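Nellano Robotics Club - Bench Guide
Section 5: Gripper check and first grasp

Rev. Wednesday, June 26, 2019. Replaces the old handout, bin that one.

Read this before you touch the arms. Two people per bench, one on the keyboard, one on the stop button. Stop button person does nothing else.

5.1 Before power

1. Clear the table. Bags, drinks, phones, all of it off.
2. Sign the Zernetti log sheet. Bench number, time, initials.
3. Check cables by hand. Enough slack at each wrist for a full turn, nothing pinched.
4. Finger screws: snug, not tight. Use the small driver from the Nallov kit. Stripped head = stop and tell a mentor, don't try to drill it out.
5. Look at the fingertips. Light wear is OK. Split or peeling pad, swap it.

CAUTION: Main power OFF for steps 3 to 5. Fingers can snap closed at boot.

5.2 Power and open

6. Main switch on. Wait 19 seconds, don't press anything.
7. Load profile 74. If the list comes up blank, reload the page once.
8. Jog each gripper to full open. Slow speed only.
9. Check both fingers on each gripper from the wrist view, then go to the head view for the table.
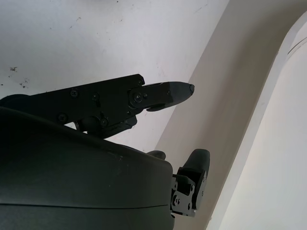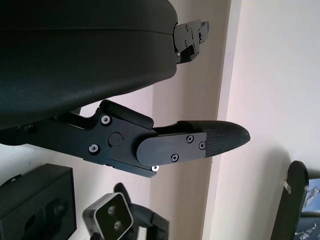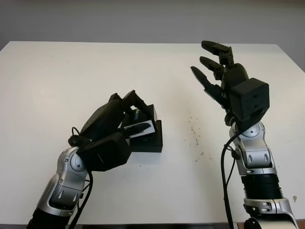
Wrist views show the fingers open with nothing between them. Head view has one hand down on the box, the other up and open.
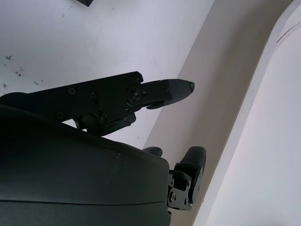
10. Jog to half closed, then back to open. Listen. Grinding or clicking, hit stop and write it in the log.
11. Do the other side. Same again.

Note: one arm at a time untill your team has passed the mentor check. No exceptions for teams that passed last season.

5.3 First grasp

12. Test block on the table, flat side down, well inside reach.
13. Raise the idle arm and park it. Keep it up the whole run.
14. Bring the working hand in from above. Stop short, check the view, then go down.
15. Close at low force. Setting 5 to start. Going higher needs a mentor.
16. Lift a little, hold, set down, open. Save the run.

CAUTION: Never reach in to straighten the block with the arm live. Press stop, fix it, release, re-home.

5.4 If it goes wrong

Error 324: joint limit. Back off in the direction you came from, clear it, carry on.
Finger won't open: power off, wait, power on. Do not pry it.
Wrist view frozen: reseat the plug at the bench end. Still frozen, use the Tomić spare cable, top drawer. Put it back after.
Block slips every time: wipe the pads with a dry cloth. No alchohol, it eats the rubber.

5.5 Packing up

Arms to rest pose, power off, cover on. Wipe the table. Log sheet in the tray, finished or not.

Section 6 is two-handed passing. Don't start it without a signed 5.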